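Flosik: small claims rulings, read and coded

Hi, and thanks for opening the README! Flosik is a collection of 3,498 small claims rulings that I coded by hand (mostly on my own, mostly after dinner) while I was trying to find out how often people without a lawyer win against people who have one. There's one row per ruling. If a case had two defendants and two outcomes it's still one row, and the split column says yes.

The rulings come from 12 county courts. I asked each clerk's office for whatever they could release, and what came back ranged from tidy spreadsheets to a box of photocopies with the staples still in, so please don't treat the counties as evenly covered.

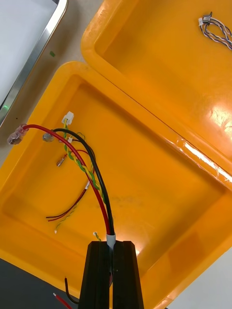

Red and black leads over an open box.

What's in the files

rulings.csv has the main table: county code, claim type, amount asked for, amount awarded, who showed up, who had a lawyer, and how the case ended.
appeals.csv covers the 535 rulings that somebody appealed. Match it on ruling_id, please, and ignore the old docket column, which repeats across counties.
notes.txt is my running log, typos included. It's where I argue with myself about what counts as a "consumer" claim.

Names of parties are gone. I swapped them for made-up labels, so when you run into Pandiris or Niskanen in the free text, those are stand-ins for a landlord and a moving company. Judges are numbered by county. Don't try to work backward to who's who, and if you stumble on a name I missed, write to me before you post it anywhere.

How I coded the outcomes

Each ruling got one of five codes: full award, partial award, nothing, dismissed, settled. Defaults get their own flag on top of that. I went back and forth on defaults for ages - a plaintiff who wins because the other side stayed home did win, but it tells you very little about lawyers. In the February version I had them lumped in with full awards, and I got mail about it.

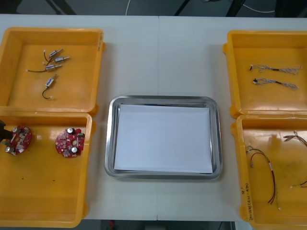 Irja Vainio wrote that the default flag should be split again, between defendants who were never served properly and those who were served and didn't come, and that any win rate computed without that split would flatter the plaintiffs. She also asked why I trusted the service box on the clerk's form at all.

Fair points, both of them! I've added a service column with three values (yes, no, unclear). Unclear is big. Nearly 2,000 rulings landed there, and I'd sooner leave them unclear than guess. Vilho Kokkonen recoded a batch blind one Saturday and we mostly disagreed about partial awards, usually when the judge gave back the deposit but kept the late fees. Where we couldn't settle it, the row has a dispute mark.
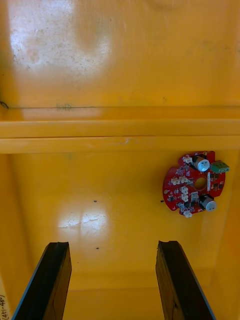 Things that will trip you up

Amounts are in dollars as written, with court costs left out. One county folds the costs in and doesn't say so, and I only caught it when the totals came out odd. Those rows have costs_mixed set to yes.

"Had a lawyer" means a lawyer signed something or stood up at the hearing. If somebody got advice at a walk-in clinic and then spoke for themselves, they count as on their own here. I wish I could separate those people out, but the paperwork almost never mentions it. 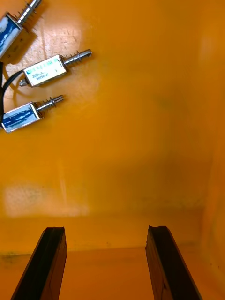 The same goes for interpreters. A few counties note when one was used, the rest don't, and a blank in that column means only that the form didn't ask. Please don't read blanks as "no" (I did that myself in an early chart and had to pull it).

Cleaning scripts are in the dirner folder, named after the first one I wrote. Run them in number order. Script four is slow and prints a lot of warnings about dates, which you can ignore unless it stops.

Using it

Free for research, teaching and reporting. Say where you got it and which version you used. Please don't use it to score or rank particular judges; the counts per judge are far too small for that in most counties. Corrections are welcome, and it helps a lot if you send the ruling_id along with them.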